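5 Oct 2019 – folding notes, bedroom setup

Back on the beds with the blue thing today. I keep calling it a shirt, the job sheet from Bulivo just says "garment, blue", so garment it is. Item 346 on the list, and I want it written up before I mix it up with the gray one again.

Laid it on the white sheet, creases and all, no smoothing beforehand.

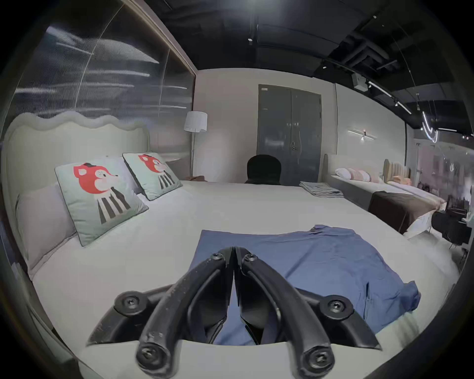

Item 346 on the white bed, fox cushions at the headboard

I love those cushions (the hats!) and would like them to stay put, so please don't swap them for the plain Hadell ones.

Note on the sheet: white under mid-blue is so much easier to judge than the striped set we used in January – every fold edge shows. Let the cloth come down over the near side a bit if it wants to, I'd leave it and start from the middle.

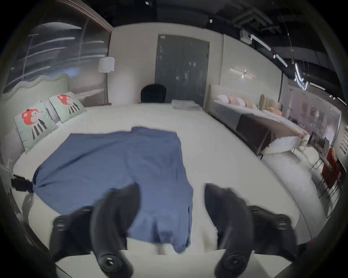 Still to do

Shoulder seams first, then halves, then quarters
Ask Porkport for 2 more white sheets
Find my good lint roller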